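Tags: Datasets / Textiles / Household Folding

# Flatero Cloth Folding Set

Flatero is a collection of recordings of single cloths being spread, straightened and folded on a flat work surface. This card covers the cloths, the surface, the fold vocabulary and the file layout. Annotation questions go to Binta Akinola, who maintains the label guide.

## Contents

- Recordings: 2000
- Distinct cloths: 49
- Fold patterns: 26
- Annotators per recording: 2

Cloths were bought in two batches, from Dundberg (napkins and tea towels) and Bellamy (plain squares and rectangles). Each one was laundered before first use and pressed flat. Cloths with printed text were left out. Patterned cloths are kept in a separate folder, `patterned/`, and are not part of the default split.

## Work surface

Sessions in the default split use the same setting: a rectangular wooden surface with plain pale walls at the back and on both sides. The grain runs horizontally, and annotators may use it as a reference when judging whether a folded edge is square. Strong single-color cloths were preferred for the default split - they separate well from the light tan wood.

## Fold vocabulary

Labels describe the state of the cloth, one label per segment.

`flat` - all corners on the surface, no layer over another.

`band` - the cloth forms a strip clearly longer than it is wide. A shallow lengthwise fold is enough. The strip may lie at any angle to the surface.

`half`, `quarter` - edges matched within the tolerance given in the label guide.

`bunched` - no corner or edge can be traced.

Creases alone do not change the label. A cloth with soft creases near its ends is still `band` if the long shape holds. Raised corners are recorded in the `corner_up` field and flaps in the `flap` field, both as true or false. 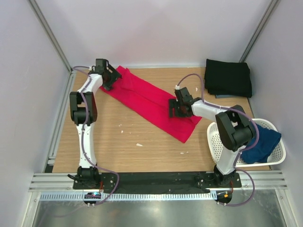 Red cloth, diagonal. Label `band`, `corner_up` true, `flap` true.

Diagonal bands are the most common source of disagreement between annotators. The pointed corner at the end of a band is often read as a fold in progress and given a transition label. The label guide treats it as part of the band unless the corner lies over another layer.

## File layout

- `clips/` - one folder per recording
- `labels/` - segment labels, CSV, UTF-8
- `cloths.csv` - fabric, size in millimeters, supplier, color name
- `splits/` - train, validation and test lists

Splits are made by cloth. A cloth that appears in train does not appear in test.

## Known issues

- Color names in `cloths.csv` come from the supplier. Dundberg and Bellamy do not use the same names for similar reds.
- Sizes were measured before laundering. Cotton items may be smaller in the recordings.
- The `flap` field was added in June. Older label files leave it blank, and blank should be read as unknown.

## Use and credit

Released for research and teaching. Please credit "Flatero, Trascombe" and state the split used.

Shares: 26 | Comments: 2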